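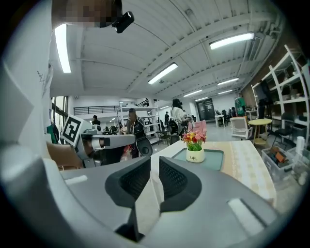 Seen beyond one handheld gripper: the table with its flower pot and teal tray, and a second gripper at left with a square marker on top.

Equipment notes: Omora handheld gripper kit

The Omora kit is now offered by Drernholm as a pair of handheld grippers with a shared charging base, a calibration board and a one-year licence for the Bidik recording software. Until last December the grippers were sold singly and the software was a separate order. Readers who hold the older single unit can buy the second gripper and the base as an upgrade, provided the serial label carries a revision letter of C or later.

Each gripper has two opposed fingers with a textured inner pad under a rounded outer shell. The pads are a consumable. Drernholm supplies 2 spare sets with the kit and sells further sets in packs. We changed a set on each gripper during the review and found the job simple enough, although the retaining clip is small and easily lost on a dark floor. Jaw opening must be re-zeroed after every pad change. The software does not prompt for this, and a missed zero shows up later as a constant offset in the width channel.

Tracking relies on the wide-angle camera and on the printed square marker mounted on top of the gripper. The marker plate is held by four screws and should be checked for play before a session. A plate that has worked loose gives pose jitter that looks very much like operator tremor. The view from the camera takes in a good deal of ceiling as well as the work surface, and rooms with long fluorescent tubes may need the exposure locked. In our own tests, automatic exposure drifted whenever the operator turned from the bench toward a window. Locking it at the start of each run cured the problem.

Bidik's head-blurring option pixelates heads before files are exported. It runs on the host computer after upload, so raw files on the gripper's card stay unprocessed until then and should be handled accordingly. Processing is slow on an older laptop. A batch of 32 short runs took 50 minutes on ours, with the fan at full speed throughout.

Recorded battery life was 48 minutes of continuous capture per gripper, measured from a full charge to automatic shutdown. The base charges both units together. There is no way to swap a battery in the field, and anyone planning full afternoons of two-handed work should budget for a second pair or for long breaks.

The main competitor at this price is the Mabuza single-arm kit, which is lighter in the hand and has a removable battery. It lacks synchronised two-unit recording. For tray loading, object placement and similar tabletop tasks done with one hand, the Mabuza remains the cheaper choice. For tasks where one hand steadies and the other places, the Omora pair is the better fit.

Faults noted: the base's power lead is too short for a bench with rear outlets; the printed manual still describes the old menu layout; the trigger on one unit squeaked from new. Drernholm replaced the trigger under warranty.

Loan kits can be booked through the equipment desk. Return them charged, with the cards cleared and the calibration board in its sleeve.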